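12 Dec 2006
Posted by Dimas Govindasamy
3 comments | 11 shares

Table day. The white plastic one with the screw-in legs, which has been wobbling since October and which I have been promising to look at since October. Thierry put it on the list as item 42, below the extractor fan and above the shelf labels, so it has moved up a long way.

Turned it over on the floor mats and left it there for the whole job. Top down is the only sensible way with this type. Last time we did it on the bench it skated about every time a leg was turned, and the bench at Usine is too high for it anyway.

How it goes together, for whoever gets it next: each leg is a plain tube with a threaded foot cap at the end. The cap is ribbed so it can be gripped. The leg goes into a round socket on the underside, also threaded. There is no lock nut, no pin, no insert. All the stiffness comes from the thread and from the rim of the top, and the thread is plastic on plastic.

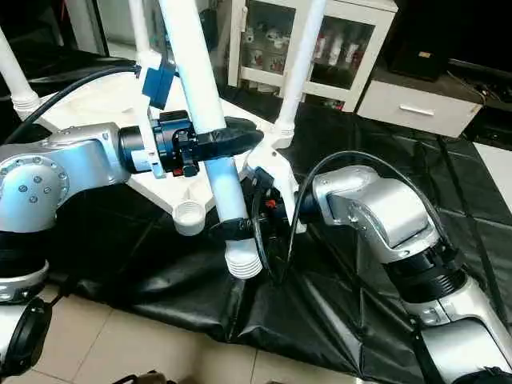
Leg out of its socket, table upside down.

Notes on the threads. Wiped all the sockets with a dry rag first. One had a fair amount of gray dust packed at the bottom, and I think that was half the wobble, as the leg would stop turning before it was properly home. Dug it out with a toothpick. Do not use the steel pick, it takes a curl of plastic off with it. I did that on the Dimitrov stool in the fall and the thread never held again.

Starting the leg is the fiddly part. The tube wants to lean and if it leans the thread crosses. What works: hold the leg high up with one hand and low down near the cap with the other, turn it backward until it clicks down into the start of the thread, then forward. If it gets stiff in the first turn, stop and back it out. It should run freely until nearly the end and then tighten up over a short distance.

Order matters less than I thought. I did them in a circle the first time and diagonally the second time and could not feel any difference in the result.

Final tightening by hand only. Thierry wants a strap wrench for this. I am against it. The sockets are molded in one piece with the top, and if one splits the whole top is scrap.

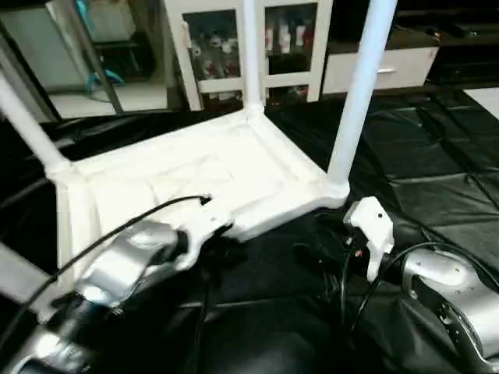

Photo: Thierry Chevalier / workshop

The underside panel is shallow with raised rims and ribs across it. The rim is the part to hold when you need to keep the top from turning with the leg. Don't lean on the flat of the panel. It gives.

Measured leg length while I was at it, cap to end of tube, 78 cm on every one. So the wobble was never a short leg, and the folded cardboard that has been under the far corner since the move can go in the bin.

Stood it up after lunch on the concrete by the door. Sits flat. There is still a little sideways give if you push the top hard, and I don't think that can be got rid of without a crosspiece between the legs. Put the label printer on it and ran a roll of labels through. No walking.

To do:
- Ask Irkalska if they sell the foot caps separately. Want a few spare in the drawer.
- Try a turn of plumber's tape on the loosest thread. Thierry says it will just bunch up. Probably, but it costs nothing to try.
- Mark each leg and its socket with matching pencil letters. Should have done this before I took them out.
- Same check on the Orkberg side table, which uses a different thread (coarser) and has not been apart since we got it.

Mats swept and left down, as the side table will want them too. Rag and toothpicks are in the shallow drawer, left side.

3 comments

Thierry Chevalier: Still want the strap wrench.

Dimas Govindasamy: No.

Thierry Chevalier: Tape is in the plumbing box, under the hose clips. Item 42 crossed off.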